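Wearable grippers for gathering demos: how are you all getting on?

Teaching by Hand board > Drallville Robot Makers

eylul_k
Right, I have to share because I've been grinning since Saturday. We got to 2,000 demos of the mug task! All done with the hand-held grippers, no robot arm in sight for most of it. You hold one in each hand, do the job as if they were your own fingers, and the positions get logged along with the video. I used to drive an arm with a joystick and on a good day I'd get 40 clean examples before my brain gave up. Now I get 90 in a morning and still want to do more after lunch.

The thing I love most is how normal the movements look when you play them back. You can see the little pause before a grip, the small turn of the wrist. The arm never moved like that when I was steering it.

Anyway, who else is doing it this way and what are you teaching?

tin_kettle
Congrats! That's a proper pile of data. We're on folding tea towels and it's slow going, but I agree about the wrist. Our joystick stuff looked like someone wearing oven gloves.

How do you keep the tracking from jumping? We lose the left hand whenever I reach across.

eylul_k
Bigger markers helped loads. And I stopped crossing my hands over, which took a week to unlearn. If the mug is on the left, the left hand gets it, full stop.

Joltness
Going to be the grump. 2,000 demos of one mug on one table is a lot of the same thing. I'd take 3 rooms and a tenth of the number over that any day. Ours did beautifully until we moved the table nearer the window, then it reached for empty air.

eylul_k
Not grumpy, fair point! We do move things between runs though. The tray shifts, the mug gets turned so the handle points another way, and I stand in a different spot. I haven't changed the room yet and I know I need to.

Joltness
Moving the tray by a hand's width isn't variety, it's fidgeting. Swap the mug. Swap the light. Get somebody taller to do it.

marrow_and_beans
I think you're both right but for different stages? When we started with mixed everything we couldn't tell whether the learning was bad or the data was bad. One boring task first gave us something to compare against. After that we went wild with the clutter.

Also, Joltness, "it's fidgeting" is going on our wall.

Joltness
I'll accept that for a first project. I still wouldn't have gone past a few hundred.

tin_kettle
What about bad runs, does everyone bin them? I drop the towel a lot.

eylul_k
I keep them if I recover. If I fumble the mug and then get it properly, that goes in, tagged as a fumble. If I knock something over it goes in a separate folder. Türkmen (the one who wrote our sorting script, he's on here sometimes) thinks all the fumbles should come out and we've argued about it for ages.

turkmen_t
They should come out. The model doesn't know the fumble was a mistake. It just learns that people wobble.

eylul_k
It learns how to get out of a wobble!!

turkmen_t
Then cut the clip so it starts after the wobble.

marrow_and_beans
Oh, that's neat. Start at the recovery. Trying that tonight.

grusetti
Boring question from someone about to build a pair: how tiring is it? My shoulders complain after a bit of painting.

eylul_k
The first week is the worst. A low table helps so much, your arms hang down instead of being held out. Run the cable over your shoulder so it isn't tugging at your wrist. And put the monitor somewhere you can glance at without twisting. Pic of my side of things below.
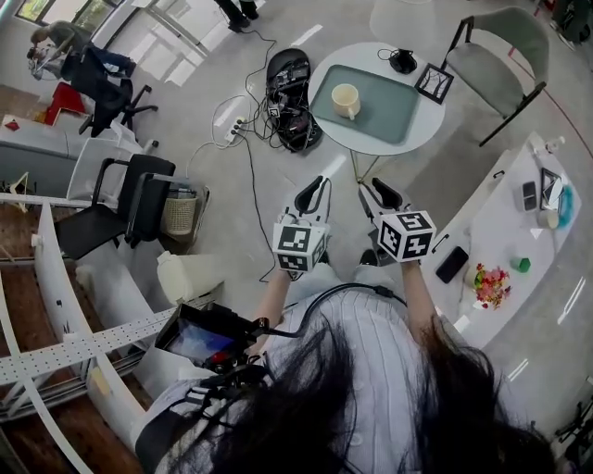 Page 3

Both marker cubes on, tray and mug waiting on the round table. Joltness, before you say it, yes, it's the same mug. Next batch gets a different one and I'm asking tin_kettle for a tea towel to put under it.

tin_kettle
You can have the one I keep dropping.

turkmen_t
Eylül, send me the fumble folder first and I'll do the cuts.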